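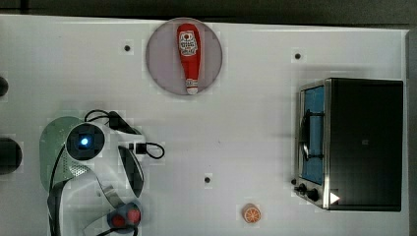
We got to Nerkard a little after nine in the morning and spent most of the day in the gripper test room on the ground floor. The lab belongs to Liltholm, which makes small arms and sells end effectors for other people's machines. Our own shop packs mixed kitchen goods, and we wanted to see how two of their grippers handle items that aren't boxes.

All the benches are white. Toy food and a toaster oven are the standard set, and every gripper gets the same objects. The toy ketchup bottle starts lying on a plate. The staff said it is the item that causes the most trouble, because the body is fat at one end and narrow at the neck, and a grip in the wrong spot lets it swing. The orange slice lies flat on the table and is hard for a different reason: there is very little edge to get hold of.

The first gripper we tried was the Benjelloun, a plain two-finger type with hard tips. It ran 67 picks while we watched and dropped 3, all of them the bottle. It closed fast and made a fair amount of noise. On the slice it did better than I expected, as long as the arm came down straight.

The second was the Flavow, with softer tips and a slower close. No drops on the bottle in the same number of picks, but it missed the slice several times and pushed it across the table instead. One of our group asked for a lower approach. They changed the setting and it helped, though each pick then took longer.

We also compared the camera on the arm with one fixed over the table. The arm camera gave a better view of the slice close up. The overhead one was easier to set up - 33 minutes against most of a morning, going by their log - and it doesn't move when the arm does. Cables were a topic too. I asked how often they get replaced and was told the last one lasted 179 days.

Lunch was sandwiches in the upstairs office. Parking is behind the building, and the side door is locked after five, so leave by the front.

We have asked for a Flavow on loan in April and will run it on our own jars and bottles.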